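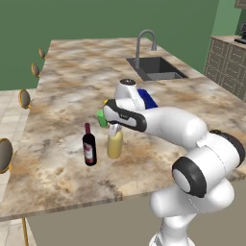
Eltadby, 20 February 2020

Chapter 6
Breakfast and the Working Day

A person who wakes at 6 in the morning has often gone ten hours without food. By then the liver has used up much of its stored sugar, and the body is drawing more of its energy from fat. Breakfast refills that store. How well it does so depends on what is eaten and how much.

This chapter looks at three common breakfasts - hot oatmeal, toast with eggs, and sweetened cereal - and compares their fiber, protein and added sugar. Portions are given in grams, and most tables use 100 grams as the base so that foods can be compared fairly.

Section 6.1 covers whole grains. Section 6.2 covers eggs, yogurt and other sources of protein. The last section, by Celina Grabowska, deals with people who work nights and eat their first meal in the evening.

Before reading on, write down what you ate this morning and the time you ate it. You will need these notes for the exercise on page 18.

Last updated: October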